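Category: Home Maintenance, Opinions

Skip the Yearly Drain Flush

I paid Gulline for a drain flush every June for seven years, and I want that money back.

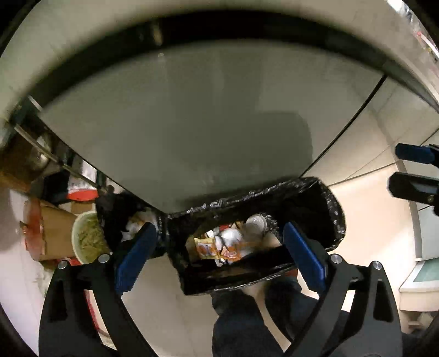 What I'd do instead

Buy a $20 strainer and a hand snake. 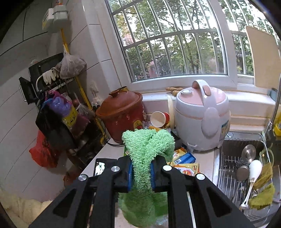
My Udgate place has pipes older than me, and they run fine – no plan, no contract.

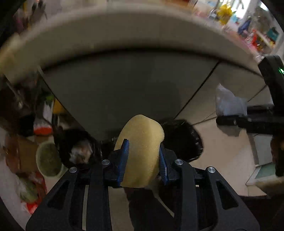
Disposals are where I get bossy. Mine clogged three times, always on starch. Anything like that pale yellow lump, potato or not, stays out of my sink!

We use cookies to improve your visit. Accept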